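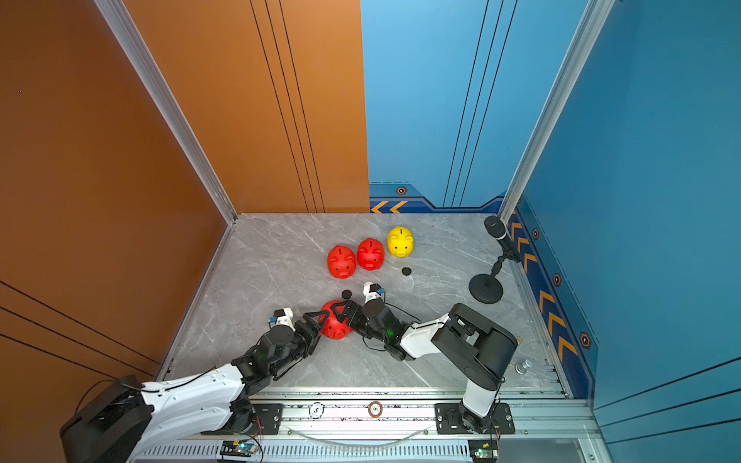

The ruling in the Clelleck case came out on Wednesday, and I have now read it twice. For anyone new to this blog, the question was who owns the name of the meditation school that Sihan Lü founded, and who gets the income from the books and recorded talks.

The judge split it. The name goes to the Staltenora trust, which runs the centres. The books and talks go to the family. The trust must also hand over 65 per cent of what it earned from the recordings after the founder died, less costs. Its lawyers had offered 60 before the hearing, so I don't know what they think they gained by going to court.

Most of the ruling is about one letter. Lü wrote to the trustees in August, the year before the Stanier centre opened, saying the teachings were "for the use of all who practise". The trust said this was a gift of the copyright. The judge said it was permission to use the material in classes and nothing more – no transfer was signed, and Lü went on collecting royalties personally. That takes up paragraph 76, if you only want to read one.

I was a member at Stanier for a long time and paid 400 pounds for the teacher course, manual included. I still don't know if those of us who trained can go on using the manual. It has the school's name on the cover and the family's text inside, so we may need to ask both sides.

The trust has until the end of the month to appeal. I have written to Yin Press, who print the books, to ask whether the new edition is still coming out, and will post the reply when I get it.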